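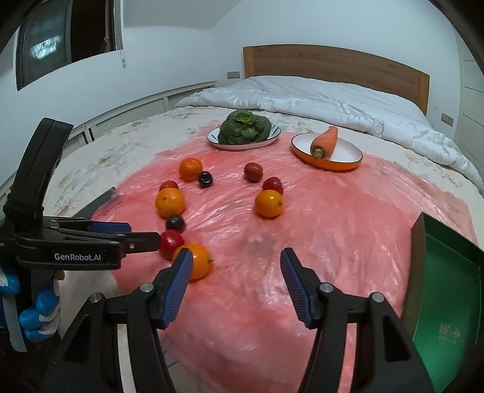

Grekenel asked at the catch-up whether we were measuring the policy at all or just measuring how tidy the demonstrators are, and would I please write down which one before collecting another 500 episodes. Fair enough! So this is me writing it down, September, kettle on, a bit before four in the afternoon.

The question we started with: does it help to mess up the layout between demos, or is it better to keep the fruit more or less where it was and vary the person's approach? Czerwiński's old notes say vary the layout, full stop, and I'd always gone along with that. The Zodus runs made me doubt it. We had lots of layouts in there and the policy still went for the apple next door whenever two things sat close together.

So the new protocol (version 2, please bin the other sheet) goes like this. Oranges, apples and plums on the pink plastic, on the bed. Plate and round dish at the far side by the headboard, cabbage and carrot in them from the start, so there's already something in the dish when a fruit is meant to go in. Each layout gets 20 episodes before anyone moves anything they weren't asked to move. Target is called out at the start of the episode, and the order is shuffled so you can't get into a rhythm, which I absolutely did last time and you can see it in the wrist speeds.

Two grippers, one in each hand. Left hand can steady or nudge but the grasp is counted on the right unless the episode is marked as left. I keep forgetting to mark them. Sorry, Fendenach people, I know you're the ones who have to go back through.

Things I noticed while getting the layouts sorted:

The plums are the hard ones. Dark and small, and if you come down at the angle that suits an orange you end up pushing the plum along instead of closing on it. I've started coming in much steeper and slower. Need to decide if that's a fair demo or me compensating for the pads.

Crinkles in the plastic matter more than I thought. A fruit sitting in a fold doesn't roll, a fruit on a flat bit does, and the mattress gives under both when you press. I was all for pulling the sheet tight each time but then we'd be back to a table, really, and the whole point of using a bed was the soft surface. Leaving it crinkled. Re-crinkle between layouts, not between episodes.

Opening width. I've been opening up fully every time out of habit. Fine for an orange on its own, hopeless next to an apple because the outer finger lands on the neighbour. From layout 44 onwards I'm trying to open only as far as the fruit needs. That's a change halfway through, I know, so the split has to be by layout and not random or we'll never untangle it.

Back to the Grekenel question. My answer for now is that the held-out layouts tell us about the policy and the within-layout spread tells us about the demonstrators, and we've been reporting the two lumped together. Plot them separately. If the neighbour mistakes drop in the later layouts then it was the opening width all along and the layout argument can wait.

To do: charge both grippers, redo the calibration on the left one, fresh plums, ask about wiping the pads down between sessions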